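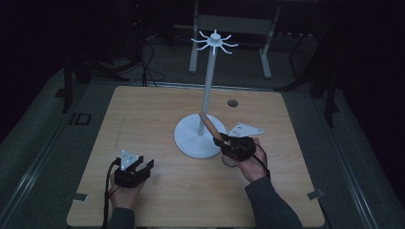

Hand-held gripper kits – is the Tipoki pair worth it?

stultov_fan
Posted Monday, October 26, 2020

I've had the Tipoki two-hand kit on loan for 15 days and I have to decide by the end of the week if we're buying it. Our job is teaching an arm to hang mugs on a mug tree, and so far I like the kit a lot more than I thought I would! The jaws open wide, my wrists don't ache after a morning of it (they did with the Foseo set), and the marker plates snap on without tools. We did 73 takes on Friday and kept 60 of them, which for me is a great day.

My gripe is the cables. One per hand, and they always want to be where my elbow is. Anybody running these with longer leads?

mikeck_user
Longer leads made it worse for us, they just find more stuff to catch on. Run them up your sleeve to the shoulder and tape them there. Ugly, works fine.

How are the pads, though? That's the part I'd look at before paying. Ours were a mess by December last year and Tipoki wanted us to buy whole fingertips instead of just the pads.

stultov_fan
OK so that's the other thing I was going to ask about. The pads are pretty ragged along the edges on both fingers. It's a loaner so I don't know how many hours are on it.

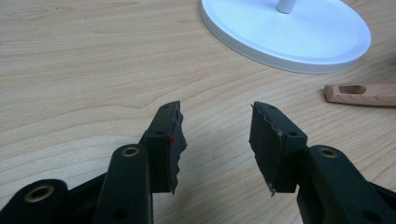
They still hold a glass mug by the handle just fine, and I haven't dropped one yet (knock on wood). But if I'm buying new pads all the time I want that in the price. Did you ever find a cheaper source?

Ngọc Trương
We cut our own out of sheet rubber. An hour with a sharp knife and you have enough for a whole season. I don't agree that it's a reason to skip the kit, pads wear out on every gripper I've used, Foseo included.

mikeck_user
Sure, everything wears. My point is Foseo sells you a bag of pads and Tipoki doesn't. And homemade ones are never the same thickness twice, so your jaw width readings drift. For mugs, who cares. For small parts I'd care.

Ngọc Trương
Recalibrate when you swap them! You should be doing that with store-bought pads too.

mikeck_user
Fair. I still wouldn't pay full price – ask them for spare fingertips in the deal. We got 26 percent off just by asking.

stultov_fan
Wait, 26?? They offered me zero. Emailing the sales guy right now, and I'll try the sleeve thing tomorrow.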